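Why does a soccer team have two uniforms?

A soccer uniform is called a kit. It is made up of a jersey, shorts and socks. Most clubs own at least two kits: a home kit and an away kit.

The home kit uses the club's main colors. Pillthorpe, for instance, play at home in green jerseys and white shorts. The away kit is used when both teams would otherwise look alike. If Pillthorpe visit Trindside, who also wear green, Pillthorpe change to yellow.
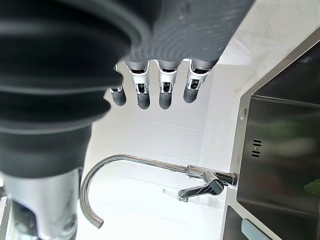 A match lasts 90 minutes, and players often have to pass without looking for long. They pick out a teammate by color. The referee does the same when judging a foul or an offside.

Dark and light matter as well as color. Red and dark green are different colors, but some people cannot easily tell them apart. A dark kit against a light kit is easier for everyone to follow.

Goalkeepers wear a separate color – one that matches neither team – so the referee can see who is allowed to handle the ball.

Word box
Clash: when two kits look too similar.
Trim: the thin colored edge on a collar or sleeve.

Written by Natanael Dantas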